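Cataloging the Recorded Sermons of the Estley Meeting House
Student project report, Religious Studies
Apr 20, 2021

1. Background

The Estley congregation has recorded its weekly teaching since the days of cassette tape. The recordings were kept in boxes by speaker, with no list of topics. My project was to build a catalog for one part of the collection, the talks on the parables, and to find out how the choice of parables changed over time.

The parable talks come to 278 recordings. Of these, 173 had a title written on the case. The rest had only a speaker's initials or a Bible reference, and a few had nothing at all.

2. Method

I listened to the first ten minutes of each recording and wrote down the passage read, the speaker, and the main theme. Talks that covered more than one parable were entered under each. I used the Dorus subject headings, which the college library already uses for its religion shelves, and added three of my own: harvest, debt, and watchfulness. The entries were typed into Plitard, a free catalog program. It does not handle verse ranges well, so Matthew 13:24-30 had to be entered as a start verse and an end verse in separate fields.

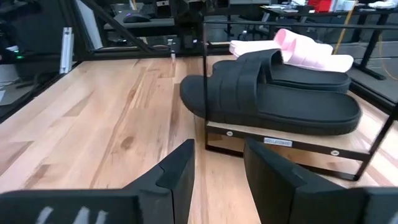 Labels took more thought than the catalog did. The old ones were handwritten on masking tape and many had come off in storage. I wanted something short that would stay readable, so each case now has a call number, a passage, and nothing more. The shelves are marked the same way, with a small white label on the front edge of the board, like the one between the two bolt heads on the stand. Full titles are in the catalog only.

3. Results

The Sower was the most common subject, followed by the Prodigal Son. The Unjust Steward was rarely taught before the cassettes gave way to discs, and then it appears almost every August, when the Quiroga lectures on money and stewardship were held. I did not expect a yearly pattern and have not found one for any other parable.

4. Problems

Roughly 200 entries still need a second check of the speaker's name. Two speakers share the same initials, and I could only separate them by voice. Some tapes also run at the wrong speed.

5. Next steps

The talks on the Psalms should be done next, using the same headings. A printed index by passage would help members who do not use a computer.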